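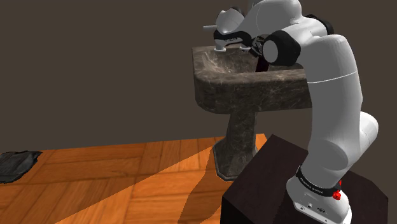

Wanted: people who own a tap and have opinions about it

The Prelholm Water Diary is looking for households to write down what they do at the bathroom basin, morning and night, for eight weeks. We would like to know how long you run the tap, whether you wait for it to warm up, and what you mutter while you wait. We start at the end of September.

Prelholm has hard water. You will know this if you have ever bought a kettle here. The last time anyone asked residents about it was by a postal form with one box for "comments", into which people squeezed an impressive amount of anger in very small handwriting. We have read all of them. We felt the subject deserved more room.

What you would be doing

Filling in a diary. It has one page a day and a space at the foot for anything that doesn't fit, such as a visiting brother-in-law who shaves with the tap running. Most people who tried the draft version needed five minutes a day. One needed forty, but he had started including the weather.

You will also get a small bottle to fill from your cold tap once a fortnight. Please rinse it three times first, fill it to the shoulder and write the time on the label. Drop it off at the Presov Road library, in the blue crate by the returns desk, before 5 pm. The library staff have agreed to have the crate there. They have not agreed to discuss limescale with you.

At the end there is one conversation with Meenakshi Shukla, by phone or over a table, lasting up to an hour. She will have read your diary and will ask about it kindly.

Who we want

We have 243 places. So far the people putting their names down are mainly those who already own a water softener and would like to tell us about it. You are very welcome, but we would also like to hear from renters, families with teenagers, people who live alone, people who work nights, and anyone in the flats behind the station, where the pressure on the upper floors is said to be more of a suggestion.

You need to be 18 or over and to live in Prelholm for the whole eight weeks. A few nights away is fine. Write "away" on the page and go and enjoy someone else's soft water. One diary per household, please, so settle between yourselves who is the responsible one.

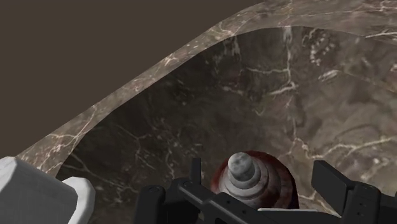 You do not need to have a nice bathroom, or to clean the one you have. If anything we would prefer you didn't start a new regime on the day the diary arrives. In the draft round two people bought descaler in the first week, and their pages make lovely reading but are of limited use. Carry on as you were.

What you get

A £40 voucher for the shops on Vuorinen Street, sent once we have your diary and your last bottle. A printed sheet with the results for your own tap. A pen, which is better than you would expect. We can't fix your boiler, reduce your bill or put in a word with your landlord.

What happens to your diary

It is stored under a number, with your name and address kept separately. Nothing that identifies you goes into the report. If you write something very funny we may ask to quote it, and you may say no. You can drop out whenever you like and keep the pen.

How to take part

Pick up a form at the library or ask for one by post from Tevulico, Box 3571, Prelholm. Tell us how many people use the basin and the best time to ring. Questions about bottles, labels or the crate go to Tarek Shawky at the same address. He answers everything, in order, and is currently working through a long letter about mixer taps.

Places are given out street by street, so an early form doesn't guarantee you one, and a late one may still be in luck if your street has been quiet. We will write to everyone either way.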